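Gerbridge Reading Notes
Home | Notebook | Sequences | Book list | Contact
Last updated: June 13, 2024

Workshop notebook, poetry group. Second pass through the Lui manuscript.

I finished the whole thing again last night, straight through and out loud, and I'm more excited about it than I was in March. Writing this down before the group meets so I don't lose the order of my thoughts. Page numbers are to the spiral-bound copy, the one with the coffee ring.
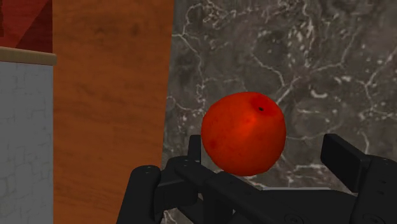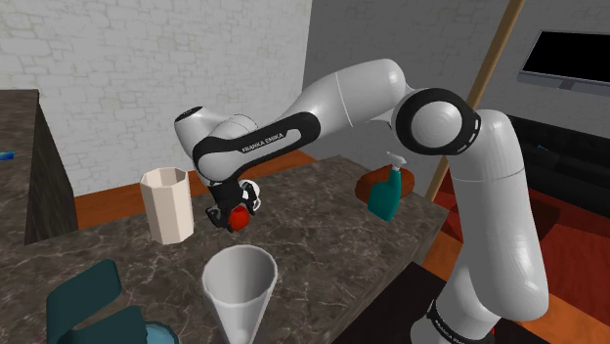
So, the title first. Lui is French for "him," and it's also the past participle of luire, to shine or gleam, and the book wants both. The first time through I only heard the pronoun. I kept waiting for a man to walk in, and of course he's there from the first page, only never as a subject. He gets things done to him. He is driven, fed, shaved, buried. Then in the second sequence the lamp comes on in the hallway and I finally got it! After that I couldn't stop seeing the shine: the faucet, the wet road, the teeth.

The teeth! I have to talk about the teeth. The middle sequence is called "Drivadent," and the poet treats it as if it were a place, a mobile dental clinic that parks behind the school in a town called Sandville. I read it last time as comic relief, and it is very funny (the speaker lying back with her mouth full of cotton, trying to answer questions about her father). But it's the hinge of the whole book. Everything before it is about not being told, and everything after is about being unable to say. The clinic poems sit right in between, with her jaw propped open. I love that so much. I wrote HINGE in the margin in letters far too big.

Structure, for my own use:

First sequence, "Roads Out." Couplets, mostly end-stopped. Sandville from the passenger seat. There are 20 of these and they go by fast, nearly every one ending on a place name.

Second, "Drivadent." Prose blocks with no paragraph breaks. The breath problem is real when you read them aloud. I ran out of air in the third one and had to start over, and now I'm sure that's how it's built.

Third, "Him, Gleaming." Loose tercets, lots of white space, the father's name never given. The last poem is a list of what was in his coat.

Three sequences, tercets in the third, and a line in the clinic poems about counting to 3 before the needle. I don't want to make too much of the number. I'm going to bring it up anyway.

Things I want to look at with everybody:

Page 11, "the road kept its appointment." I underlined it the first time because I liked it and the second time because the whole Drivadent sequence is sitting in that word. It's a dentist's word. She planted it 3 poems into a book that hasn't mentioned a dentist yet. I'd like to know if anyone else caught it on a first read. I sure didn't.

Page 34, the block that starts in the middle of the receptionist's sentence. Who is "you" here? For a while it's the patient, then by the end it's plainly the father, and I can't find the place where it changes over. I've read it maybe a dozen times. I tried marking each "you" in pencil, blue for her and red for him, and there's a stretch of four where I honestly went purple.

Page 52, the tercet about the porch. I still think this one is soft. "Grief" shows up as a noun with nothing to do. The rest of the book is so good at handing the feeling to an object that when the abstract word turns up it feels like a stranger at the table. If this were my poem I'd cut the tercet and go right from the screen door to the moths. Would like to be argued out of this.

The coat poem. No verbs at all until the last line. Ticket stub, peppermint, a receipt for 200 fence posts, a baby tooth in a matchbox. I gasped at the tooth even on the second read, when I knew it was coming. The receipt is the one I keep going back to, though. Where was the fence? There's no fence anywhere in the book. I went back and checked "Roads Out" for one and found a ditch, a hedge and a row of mailboxes.

A note on reading aloud. The couplets want a slower pace than the eye gives them. I took "Roads Out" at my normal speed and it came off like a bus schedule. Second try I let each place name hang a little and it turned into a kind of litany, really lovely. Suggest we pass these around the circle, one couplet each, and then have a single reader take a whole Drivadent block so people can hear the difference.

Comparison to try if there's time: our own homework from March, the "room you waited in" exercise. A lot of us wrote the room and forgot the waiting. Mine was all wallpaper. The clinic poems hardly furnish the place (a chair, a lamp, the cotton) and you feel every minute. I want to redo mine with the furniture taken out.

Also for the exercise: write a list poem from one pocket. Hold off the verb as long as you can. I've started one and it's already cheating, "folded" is sitting there in line two pretending to be an adjective.

Still to do: make copies of pages 34 and 52, check whether the epigraph is a translation or her own, find my red pencil.

Contact the Gerbridge notebook | Copyright 2024 | Back to top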